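Maser project, teleop bin picking, meeting notes
August. Notes by Phong Khổng

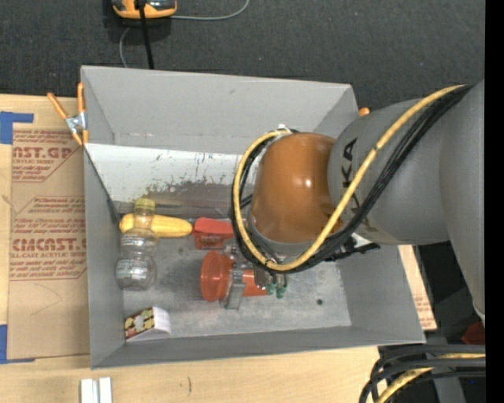 1. Demos so far

Count is 1379 usable, 26 thrown out. Most of the thrown out ones are operator letting go of the pedal too early. Agreed not to trim those, just redo.
Hand guiding (pushing the arm around directly) dropped for the bin. Elbow ends up in places nobody can reach over. Remote only from now on. Hand guiding stays for the Atum shelf task.

2. Object set

Cup, corn, bottle, small boxes stay in. Clear bottle is the hard one, operators say they lose it on the screen and go in by guess. Sepúlveda wants it out, I said leave it. Left in for now, look again after next batch.
Cup on its side: two ways people grab it, rim or body. Pick ONE. Rim won, 4 to 2. Old body grabs get a tag, not deleted.

3. Operator lag

Still there. Cloltutau controller feels late on wrist rotation, fine on everything else. Tried the other cable, no diffrence. Open ticket with them, no answer yet.
Speed cap stays at 7 on the dial until fixed.

4. Next batch

100 demos per operator, shuffle the bin between every one. Really shuffle, not just nudge the top thing.
Start with arm parked outside the bin, every time. Half of last batch started inside.

Actions
- Phong: write up rim grab rule, one page
- Sepúlveda: chase ticket, tag old body grabs
- all: log your own discards wiht a reason

Stopped 4:40.

Comments

mk: was it 4 to 2? I had 3 to 2 and one abstain
Phong: ok 3 to 2, will fix
dre_l: can we get the pedal moved left, my foot slides off it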